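Kapitel 4
Zylindrische Packgüter: Anordnung und Lagenbildung

Rollenware aus Hygienepapier zählt zu den Packgütern mit geringer Dichte, großem Volumen und nachgiebiger Mantelfläche. Für die Planung von Lagen wird sie zunächst als idealer Kreiszylinder behandelt. Erst im zweiten Schritt werden Verformung, Wickelhärte und Hülsendurchmesser berücksichtigt. Das Kapitel behandelt stehend gepackte Rollen; die liegende Packung ist Gegenstand von Kapitel 5.

4.1 Grundbegriffe

Eine Rolle steht, wenn ihre Achse senkrecht zur Auflagefläche verläuft. Die Hülsenöffnung ist dann von oben zugänglich und kann als Bezugspunkt für Ausrichtung und Entnahme dienen. Als Reihe gilt eine Folge benachbarter Rollen, deren Achsen in einer gemeinsamen Ebene liegen. Wird eine weitere Rolle in die Lücke zwischen zwei Rollen einer Reihe gesetzt, spricht man von Sattellage. Sie verringert den Reihenabstand gegenüber der quadratischen Anordnung, im Idealfall auf das 0,866-Fache des Durchmessers.

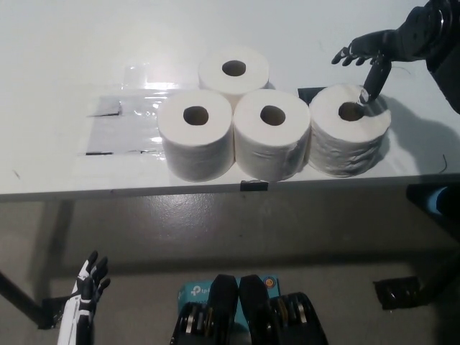

4.2 Sattellage bei kleinen Stückzahlen

Drei Rollen in der vorderen Reihe und eine vierte dahinter, in der Lücke zwischen der linken und der mittleren, bilden eine unvollständige Sattellage. Die rechte Rolle ist etwas breiter und lockerer gewickelt, ihre Mantelfläche zeigt deutliche Falten. Solche Abweichungen gehen als Durchmessertoleranz in die Rechnung ein.

4.3 Bezugsdaten der Übungen

Die Übungen am Kapitelende verwenden das Packschema Waslow. Eine Charge umfasst 3.000 Rollen. Für den Karton Buleo ergibt sich in quadratischer Anordnung ein Bedarf von 1.059 Lagen, in Sattellage von 1.021 Lagen. Randverluste sind in beiden Werten enthalten.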